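May 23, 2020

Okay, the arm finally listens to me! Sort of. I spent the whole morning on the club project and my back is killing me, but I want to get this down before I forget which settings were the good ones.

So our robotics club is called Livo, and for this round everybody builds a pick-and-place arm at home and sends in a run log. Mine is named Kullus. The job is simple to say and horrible to do: find a cup, close on it, lift it, set it down again without squashing it or dropping it. I got the grip code working on a plain block last week and felt very smart. Then I switched to cups and felt less smart.

The trouble is the squeeze. At 600 on the motor setting it crushes paper cups (sorry, paper cups). At 401 it holds a dry one just fine, but a wet one slides right out — and the rules say at least one of the test cups has to have water on the outside, because the Nilsuwan round in August is all about slippery stuff. I tried a rubber band on each finger, which helped, and then a strip of that bumpy shelf liner, which helped more. I logged over 40 tries before lunch and my handwriting gets worse and worse down the page.

Then there's the finding part. The color finder I wrote loves anything red. It went for my sock. It went for the Bruseditz sticker on my laptop! I've been feeding it all the cups in the house so it learns that a cup can have a big loud face on it and still be a cup, and I think the funny ones are going to teach it more than the plain white ones.

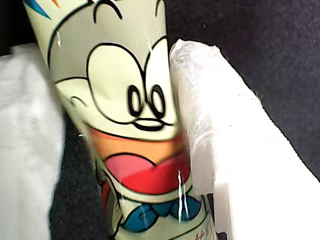

*Cartoon cup with the blue bow tie, drops and all.*

I still have to label the whole batch tonight, which means drawing boxes until my eyes cross. Try 11 is the one to look at again, I wrote "weird wrist" next to it and now I can't remember what I meant. Also need more shelf liner, and the left finger screw is loose again.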